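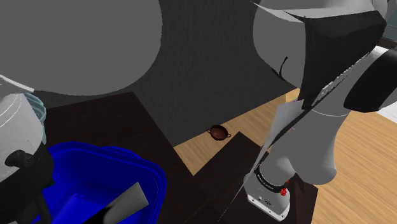 Weno Lerkent Teaching Kit: hand guiding and remote control for one arm

Most pages selling this sort of kit promise that anyone can teach a robot a kitchen job in an afternoon. We sell the thing and we don't believe that. You can record a task in an afternoon. Whether the arm can then do it with the tub moved a hand's width to the left is another matter, and you should budget for finding out.

The Lerkent kit gives you two ways of showing the arm what you want, plus a simulated kitchen to practise in before you go anywhere near hardware. The simulated view has a blue plastic tub, a small pan on the floor and the arm itself, which gets in the way of the viewpoint about as often as a real one does. We could have parked the camera somewhere more flattering. Policies trained on flattering views tend to fall over in a real room.

Teaching by hand

Hold the arm near the wrist and move it through the job. Good for short, slow tasks with one clear path. Poor for anything that needs a steady approach, as most people push too hard at the start and then overcorrect. Your hands and sleeves will also be in the recording if you use a room camera, and the cleaning tool removes fewer of those stretches than we would like.

Teaching by remote control

The handheld controller drives the arm from a desk, in simulation or on the real machine. Recordings are cleaner. They are also slower to make, and new operators have trouble judging depth. Expect the first 8 attempts to be thrown away. Ute Strobel, who tests every release for us, still bins her warm-up runs and says anyone who keeps theirs is fooling themselves.

What is in the box
Handheld controller with cable
Desk stand
Wrist grip for hand guiding
Weno recording software, one seat
Plaston kitchen scene pack, 3 layouts
Printed setup guide

What is not in the box
The arm
A computer able to run the scenes at full speed
Any trained policy

How much data you will need

We get asked this daily and distrust every short answer, including our own. In our tests a single pick-and-place job in one fixed layout became usable after 68 good recordings. With all the layouts switched on we were still seeing missed grasps at 3000. Simulated recordings helped the real arm with reaching and did very little for contact.

Compatibility

Works with arms that offer a hand-guiding mode and an open control port. Send us the model before ordering. The older Đàm controller will pair, but its trigger reads as on or off only, so gripper closing will look jerky in your data.

Returns

Unopened kits can be returned for a full refund. Opened kits can be exchanged if faulty. Software seats can't be refunded once activated, so run the free trial scene first.

Page last checked 01/12/2025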